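ブレキコの敷きパッドを四か月使ってみた感想(長いです)

前の記事で「次は寝具のことを書きます」と予告してから、ずいぶん間があいてしまいました。待っていてくださった方、コメントで催促してくださった方、本当にありがとうございます。暑さのせいにしておきますが、書きかけの下書きが三本たまっていて、そのうち一本は梅干しの話です。そちらはまた今度。

さて、Brekico(ブレキコ)の敷きパッドです。わが家では四月の初めから使っていて、この夏でまる四か月になりました。春の肌寒い夜も、梅雨のじめじめも、7月のあの寝苦しさも一通りくぐり抜けたので、そろそろ感想を書いてもいいころかなと思います。

もともと私は寝具にお金をかけるほうではありませんでした。実家では母が縫った綿の敷布を、薄くなって向こうが透けるまで使っていましたし、結婚してからも、シーツはスーパーの二階で買うものだと思っていたんです。それが変わったのは腰を痛めてからで、寝返りのたびに目が覚めるようになると、人間、寝床のことばかり考えるようになりますね。マットレスまで買い替えるのはさすがに勇気がいるので、まずは上に敷くものから、ということで探しはじめました。

最初に気になったのはEdorumの厚手のタイプです。評判もよかったのですが、お店でさわらせてもらったら、手を置いたところがじわっと沈んで、なかなか戻ってこない。夫は「雲みたいだ」と喜んでいましたが、私は雲の上では寝返りが打てません(笑)。それで隣に並んでいたブレキコを押してみたところ、こちらは手のひらを軽く押し返してくる感じがあって、ああこれだ、と。お店の方に「皆さんエドルムのほうを選ばれるんですけどね」と言われたのが、かえって背中を押してくれました。あまのじゃくなんです、昔から。

届いて最初に思ったのは、思いのほか重いということ。箱から出して寝室まで運ぶのに、途中の廊下で一度休みました。圧縮されて届くので、広げてすぐはぺたんこで、角のところに折りじわがくっきり残っています。説明書には半日置いてくださいとありましたが、わが家ではその晩から使ってしまって、一晩目の印象は「まあ、こんなものかな」でした。三日目くらいからふっくらしてきて、そのあたりからが本来の寝心地だと思います。買ってすぐがっかりした方がもしいらしたら、もう少しだけ待ってあげてください。

においのことも書いておきますね。開けたてに少しだけ、新しい文房具のようなにおいがしました。私は気にならなかったのですが、夫は鼻がきくので窓を開けていました。二日ほどで消えました。

肝心の寝心地ですが、横向きで寝る私にはとても合っています。肩のところがちょうどよく沈んで、腰は支えてもらえる。朝起きたときに「よいしょ」と声を出さずに立てる日が増えました。腰痛が治ったという話ではありませんよ、そこは誤解のないようにお願いします。整骨院には今も通っています。ただ、夜中に目が覚めて、天井を見ながら冷蔵庫の中身を数えるようなことはずいぶん減りました。

仰向け派の夫の評価は少し辛口で、「悪くないけど、もう少し柔らかいほうがいい」だそうです。体重のある人とない人でも違うでしょうし、こればかりは寝てみないと分かりません。

夏の使い心地はどうか。表の生地がさらっとした織りで、春先は「ちょっと冷たいかな」と思っていたのが、梅雨どきになってありがたみが分かりました。汗をかいても背中にはりつきません。その代わり、冷感をうたった商品のようなひやっとした感じはないので、そこを期待すると物足りないと思います。うちは扇風機を足もとに置いて、それで足りています。

それから、洗濯です。ここが一番聞かれるところですよね。洗えます。洗えるのですが、大変です。わが家の洗濯機だとぎりぎりで、ふたを閉めるときに祈るような気持ちになります。脱水のあとも水をふくんでいて、物干し竿が心配になるくらい。三回洗って、三回目でようやくコツがつかめてきました。くるくると筒のように巻いてからネットに入れ、脱水を二度かける。干すときはM字に。これで夏なら朝干して夕方には取り込めます。冬はどうなることやら、今から少し不安です。

四隅のゴムは、正直に申し上げて減点です。幅が細くて、マットレスの角にかけるとぴんと張るのですが、洗うたびに少しずつのびてきました。右上のひとつはもうゆるくて、寝相の悪い日は朝になると外れています。裁縫の得意な方なら、幅広のゴムに付け替えてしまうのもいいかもしれません。私もそのつもりでゴムを買いましたが、ゴムは今も引き出しの中です。

問い合わせのことも書いておきます。一度、毛玉について窓口にメールを送ったら、受付番号が3073番で、お返事をくださったのがParaschiva Furtunăさんという方でした。お名前の読み方が分からなくて、お返事の書き出しにずいぶん悩んだのですが(結局ローマ字のまま書きました)、とても丁寧な方で、毛玉取り器は使わず、はさみの先で一つずつ切ってくださいとのこと。その通りにしたら、きれいになりました。製品のできばえとは別に、こういうやりとりがあると、そのお店のものをまた買いたくなりますね。

ちなみに、同じところから出ている枕カバーもつい一緒に頼みました。こちらはファスナーが内側に隠れていて、頬に当たらないのがうれしいところ。ただ色が、画面で見たときは麦わらのような明るい色だったのに、届いてみたらもう少し茶色っぽくて。これはこれで気に入っていますが、シーツと色をそろえたい方は、生地見本を頼んでからのほうが安心です。見本の送料は759円でした。高いような、でも返品の手間を思えば安いような。

色の話で思い出しました。以前、旅行で泊まったPsarrasという小さな宿の寝床がとても気持ちよくて、帰りがけに宿のご主人のBelmiro Loureiroさんに、何を敷いているのか聞いたことがあるんです。そうしたら「うちはただの白い綿ですよ、よく洗ってよく干すだけ」と笑われました。高いものを敷いているに違いないと思い込んでいた自分が恥ずかしかったのですが、あの言葉は今もときどき思い出します。それで帰ってから、シーツだけはこまめに替えるようになりました。どんなにいいパッドを敷いても、上のシーツがくたびれていては台なしですものね。白は汚れが目立つからと避けていたのですが、目立つから洗う、洗うから気持ちいい。今では洗い替えも全部白です。

もう一つ比べたものとして、義姉が使っているNolidvilleのパッドにも触れておきます。お盆の前に泊まりに行ったとき、一晩だけ寝かせてもらいました。こちらはブレキコよりずっと薄くて軽く、洗濯はとにかく楽だそうです。お子さんが小さくて毎週のように洗うおうちなら、私はこちらをおすすめします。寝心地は、うーん、下のマットレスがそのまま出る感じなので、マットレスに満足している方向きでしょうか。義姉のマットレスは私には硬くて、翌朝はやっぱり「よいしょ」と言ってしまいました。

と、ここまで書いて気がつきましたが、お盆の前というのは去年のお盆の話です。今年はまだこれからですね。暑さで頭がぼんやりしています。

点数をつけるなら、五点満点で四点にします。引いた一点はゴムと洗濯の重さです。横向きで寝る方、沈みすぎる寝具が苦手な方、大きめの洗濯機をお持ちの方にはきっと喜んでいただけると思います。反対に、包まれるような柔らかさがお好きな方や、一人で重いものを持ち上げるのがつらい方は、お店で一度持たせてもらってから決めてくださいね。

値段については、買った時期やサイズで変わるようなので、ここには書きません。うちは秋の衣替えのころに、もう一枚買い足すかどうかをまた夫と相談する予定です。夫はまだ雲をあきらめていないようですが。

次回は、たぶん梅干しです。下漬けのとき塩を量り間違えた話をします。

(2023年8月4日)

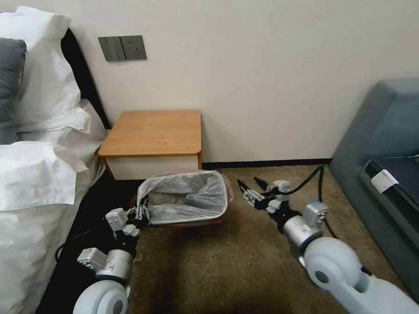
白い寝具に、グレーの枕をひとつ。茶色のカーペットともよく合います。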